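# When the grip check says yes and the rod slips anyway

The Wirley simulator reports "grasp OK" as soon as both fingers register contact. I wouldn't trust it.
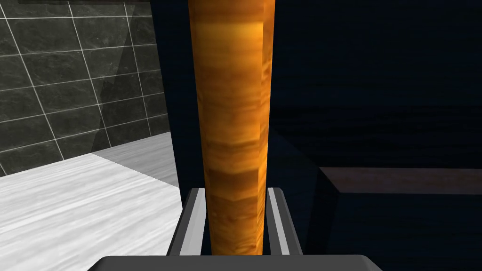
Contact is a poor test of holding, and ours passed 80 runs before Hamdia Assefa looked at the lift logs.

1. Turn off the auto-pass flag.
2. Raise the arm and hold for 6 seconds.
3. Compare rod and gripper height — a drift over 4 mm is a fail.
4. Repeat with friction halved.

If step 4 fails, don't just raise the grip force.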